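Packing a pink school backpack so the small pockets get used

Posted in Home & Organizing › Bags and School Stuff
Viewed 773 times

I'm trying to settle on one way of packing a pink backpack and sticking to it. The main part is easy. The trouble is the smaller pockets on the front, which either stay empty or end up so full that the bag won't lie flat. What normally goes in is a book, a few flat papers, a lunch, and one or two odd things that don't have a home. I lay the bag on its back on the table with everything else around it. 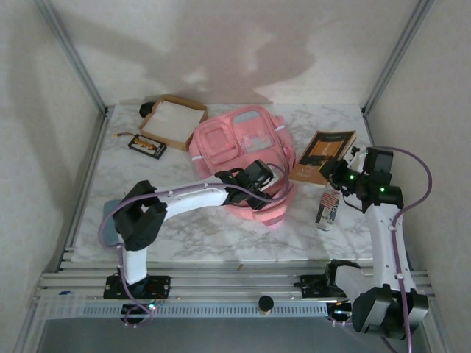
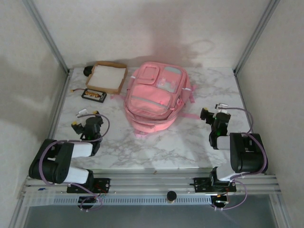 What I want to know is the order. Do you fill the big compartment first and then the front, or the front first while the bag is still soft? And should the book go against the back panel or in the middle? I have tried both and can't tell much difference, but I only carry it for 10 minutes at a time. The person who will be using it has a longer walk.

I would also like to know if it's worth buying inserts. I saw one called the Vornero in a store, and it costs more than I want to spend unless somebody here has used one and liked it.

Posted by rutlow_lane

bagsbythedoor
Accepted by the poster

Big compartment first, front pockets last. If you fill the front first, it pushes into the main space and you can't slide a book in without bending the corners.

The order I use:

Open the main zipper all the way, both sides.
Put the book in flat against the back panel, spine down. The heaviest flat thing always goes there.
Papers go next, in a folder. Loose papers will curl by the end of the first day.
Lunch goes in front of the papers and sits on the bottom of the bag.
Close the main zipper before you touch the front pockets.
Larger front pocket – pencils, a small notebook, tissues. Nothing thicker than your thumb.
Smallest pocket – bus card, key, and that's all.

Tuck the straps to one side while you work, or they get under the bag and it rocks. When you're done, stand it up. If it falls forward, there's too much weight in the front, so move something back.

On the book, against the back is better for a longer walk. In the middle it shifts and pulls on the shoulders. You won't feel it in 10 minutes but you will in 60.

I haven't used the Vornero. I had the Uvlow one for two school years and it was fine. It's a stiff sleeve with two dividers. It helped with papers and did nothing for the front pockets, so I wouldn't buy one for the reason you gave.

tai_home_1003

I do it differently. I put everything that's going in on the table first and leave the bag closed until I've looked at all of it. Usually one or two things go back on the shelf. Then I pack it any old way and it fits.

Also, any kind of spray can should stay out of a school bag. Caps come off. Our school sent a note home in February saying no spray cans of any kind, so check what yours says.

An open box next to the bag is good for things that come home in it. Mine gets emptied at 7 p.m. and whatever is in the box gets sorted then. Shoebox size is plenty.

Comment from rutlow_lane

Thanks, both. Packed it again with the book against the back and the main zipper closed before the front pockets, and it stands up by itself now. I'm skipping the insert. Still not sure where a water bottle should go, since the only place left is next to the lunch, but I'll ask that one separately.

fourthdrawer

get a bigger bag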